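Why do my woods keep falling short? A project on green speed at Ganditz Bowls Club

I'd been bowling for two summers when I started this, and I'd spent most of that time leaving my woods a yard short of the jack. My tutor, Edeltraud Frerichs, told our group to pick a question we'd still care about by March, and this was the only one I had. Does the speed of the green really change as much during a day as the older members say it does, or are we all just making excuses?

If you don't play, the speed of a bowling green is given in seconds. You send down a bowl so that it stops 27 metres from the mat, and you time it from leaving the hand to coming to rest. The confusing bit is that a bigger number means a faster green, as the bowl needs a gentler push and takes its time getting there. A heavy, slow green might give you nine or ten seconds. I had this the wrong way round for my entire first season, and Adeel Jatoi still brings it up.

Adeel and I did the measuring together. He's played since he was small and has a lovely smooth delivery, so I wanted him to bowl everything, but he said that would only tell us about him. In the end we built a ramp. It's a curved chute on two legs and you let the bowl go from a notch, so it always starts from the same height. Bastian Oltmanns in the workshop helped us bend the chute (our first one had a kink in it and the bowl hopped off the end like a frog). We called it the Proller, short for practice roller, and the name stuck so well that people at the club now ask if they can borrow it.

With a ramp you can't choose where the bowl stops, so we didn't measure seconds the proper way. We measured how far the bowl rolled from the same notch, and said that further meant faster. Not what the rule book does, but fine for comparing one hour with the next on the same rink.

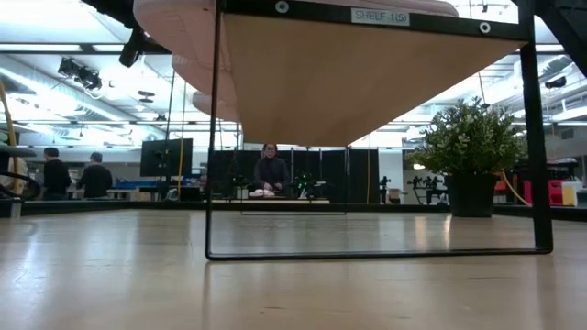
We rolled in both directions along the rink every time, which I'm very glad about. The Ganditz green has a slope nobody had mentioned to me, down towards the hedge end, and if we'd only gone one way our results would have been rubbish. We took the average of the two. We also used the same bowl throughout, an old Ostermann from the club's lending box, with a scuff near the small ring so we could always find it again.

Altogether we recorded 217 rolls that we trusted. There were more, but I threw out a whole morning after we found that one leg of the Proller had been standing on a bottle top. I was quite cross about that! It had been a beautiful clear morning with heavy dew, exactly what we needed, and we had to wait ages for another one.

So, what did we find? The green does change, and more than I expected. The shortest rolls were first thing, at 8 in the morning, with dew still on the grass. By early afternoon on a dry day the same bowl from the same notch was running past the pegs we'd set out for it. Then it dropped off again towards evening, well before I could feel any damp with my hand. Omprakash Pant, who looks after the green and has been very patient with us, said he could have told me that for nothing. He did also ask for a copy of the graph, so I'm counting it as a win.

Mowing was the other big thing. Rolls straight after a cut were longer than the ones the day before, in every pair we managed to get. We only got a few pairs though, so I wouldn't bet my blazer on it.

What we couldn't sort out was wind. Citlali Serrano lent us a little handheld wind meter, an Urkance, and I wrote down a reading next to every roll. When I plotted it all I got a cloud of dots with no shape to it whatsoever. I think the gusts come and go too quickly for one reading to mean much, and the hedge shelters one end and not the other. If somebody in next year's group wants to take that on, my notes are in the blue folder and you're welcome to them.

I'd do some things differently. I'd put a proper spirit level on the ramp from the start. I'd test a second rink, as everyone swears the outside ones play slower and I've no idea if they're right. And I'd set myself a limit on how much to collect, because at one point I had it in my head that we needed 1000 rolls and Adeel very nearly stopped answering my messages.

As for my own bowling, I now have a couple of trial ends before an evening match and put a bit more weight on as the light goes. I'm still short quite often – only by a foot or so these days, and usually on the backhand.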